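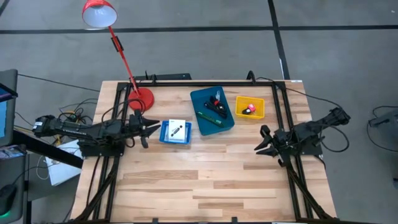

Poste à deux bras : plateau en bois clair, cadre en profilé d'aluminium noir.

Dynamique de la moto de circuit
Chapitre 3 : freinage en ligne et entrée de virage

3.1 Objet du chapitre

Le chapitre précédent traitait de la moto en accélération. On reprend ici le même modèle plan en inversant le signe de l'effort longitudinal, puis on introduit l'inclinaison. Les notations sont inchangées :

m : masse totale, pilote compris
p : empattement
h : hauteur du centre de masse
b : distance horizontale entre le centre de masse et l'axe de la roue avant
a : décélération, comptée positive au freinage
D : traînée aérodynamique, appliquée à la hauteur hD
Nav, Nar : charges verticales avant et arrière

La portance est négligée. Les suspensions sont d'abord supposées bloquées, hypothèse levée au paragraphe 3.4.

La machine de référence est la Kila du cours, masse de 206 kg sans le pilote. Le tracé de référence est celui de Trilon, dont la ligne droite principale se termine par un freinage appuyé suivi d'un droite serré.

3.2 Report de charge

L'équilibre des moments au point de contact avant donne :

Nar = (m·g·b − m·a·h + D·hD) / p

et l'équilibre vertical :

Nav = m·g − Nar

Le terme m·a·h/p est le report de charge proprement dit. Il ne dépend ni du réglage de la fourche ni de la raideur des ressorts. Ceux-ci modifient la vitesse à laquelle la charge s'établit et, par la variation d'assiette, la valeur de h. L'énoncé courant selon lequel une fourche souple « charge davantage l'avant » est donc inexact en régime établi.

Le terme D·hD/p maintient de la charge sur la roue arrière. Il varie avec le carré de la vitesse et s'efface au cours du freinage. À l'entrée de la zone, environ 300 km/h à Trilon, il faut en tenir compte. Au point de corde, on l'omet.

3.3 Limite au décollage de la roue arrière

La condition Nar = 0 fixe la décélération maximale :

a_lim = (g·b + D·hD/m) / h

À basse vitesse, elle se réduit à g·b/h. La limite est alors purement géométrique, à condition que le pneu avant puisse fournir l'effort correspondant. Deux cas se présentent.

Cas A : μ supérieur à b/h. Le décollage intervient avant le blocage de la roue avant. C'est la situation habituelle sur piste sèche avec un pneu à température.

Cas B : μ inférieur à b/h. Le blocage intervient en premier. C'est la situation sur piste mouillée ou avec un pneu froid.

Un pilote qui recule et se redresse augmente b. Le redressement augmente aussi h et D. Le bilan doit être calculé pour chaque posture, sans préjuger du signe.

Remarque. Lorsque Nar est proche de zéro, le frein moteur ne transmet presque plus rien au sol. Un couple résistant trop élevé provoque le sautillement de la roue arrière, que l'embrayage à glissement limité a pour fonction de contenir. La cartographie de frein moteur se règle rapport par rapport.

3.4 Rôle des suspensions

On libère maintenant la fourche et l'amortisseur. Au freinage, la fourche s'enfonce, l'arrière se détend, l'assiette pivote vers l'avant. Les conséquences sur la géométrie sont les suivantes :

l'angle de chasse diminue ;
la chasse au sol diminue ;
l'empattement se réduit ;
la hauteur h varie selon les courses respectives de l'avant et de l'arrière.

La diminution de la chasse au sol abaisse l'effort nécessaire au guidon pour engager la mise sur l'angle. Elle réduit aussi la stabilité en ligne. Le réglage de fourche est un compromis entre ces deux effets, à rechercher dans la seconde moitié du freinage et non à l'arrêt.

La butée hydraulique doit être atteinte progressivement. Si la fourche arrive en butée mécanique, la variation de charge due aux défauts du revêtement n'est plus filtrée que par le pneu. Le niveau d'huile, qui fixe le volume d'air, agit en fin de course. La précontrainte décale la position d'équilibre sans changer la raideur du ressort. Les deux réglages sont souvent confondus dans les comptes rendus de travaux pratiques.
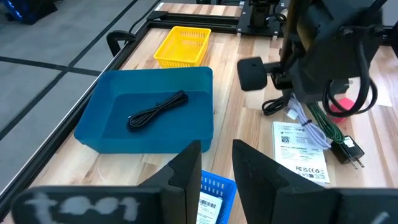

Vue rapprochée du plateau et des doigts de la pince ; rail noir à gauche, sol carrelé gris.

3.5 Freinage sur l'angle

Dès que la moto s'incline, le pneu avant transmet simultanément un effort longitudinal Fx et un effort latéral Fy. On retient le modèle de l'ellipse d'adhérence :

(Fx / μx·N)² + (Fy / μy·N)² ≤ 1

Le pilote relâche progressivement le levier à mesure que l'angle augmente. Sur un enregistrement, la pression de frein avant doit décroître de façon continue jusqu'au voisinage du point de corde. Un relâchement brutal détend la fourche, rétablit la chasse au sol et élargit la trajectoire.

L'ellipse suppose μx et μy constants. En pratique, ils diminuent légèrement lorsque N augmente, et dépendent de la température de la gomme. Le pneu Ninh utilisé pour les relevés possède une carcasse avant rigide. Sa plage d'utilisation est étroite, et les premiers tours sont exclus du dépouillement.

Un effort de freinage appliqué sur l'angle crée en outre un moment autour de l'axe de direction, car le point de contact se déplace latéralement par rapport au plan de roue. Ce moment tend à redresser la moto. Il croît avec la largeur du profil du pneu avant.

3.6 Bilan énergétique

L'énergie cinétique de translation à dissiper entre v1 et v2 vaut :

E = ½·m·(v1² − v2²)

On lui ajoute l'énergie de rotation des roues et on retranche le travail de la traînée, de la résistance au roulement et du frein moteur. Le reste est absorbé presque en totalité par les disques avant. La puissance instantanée est maximale au début du freinage, la température du disque plus tard. Ce décalage explique qu'une course de levier allongée apparaisse en fin de zone alors que la pression demandée a déjà baissé.

3.7 Lecture des acquisitions

Les fichiers sont fournis au format Durkeck. Voies à afficher : vitesse des roues, pression de frein avant, course de fourche, course d'amortisseur, angle d'inclinaison, ouverture des gaz. La décélération se calcule par dérivation de la vitesse de la roue avant après filtrage. La roue arrière ne convient pas, son glissement étant trop élevé dans cette phase. Recaler le zéro des courses, moto suspendue, avant toute exploitation.

3.8 Exercices

Exercice 1. Établir l'expression de a_lim en tenant compte d'une pente descendante d'angle α. Discuter l'influence de α selon le cas A ou B.

Exercice 2. À partir du fichier de Trilon, tracer la course de fourche en fonction de la pression de frein avant. Identifier l'entrée en butée hydraulique et proposer une correction du niveau d'huile.

Le compte rendu de l'exercice 2 est à remettre en février, courbes légendées et unités indiquées sur les axes.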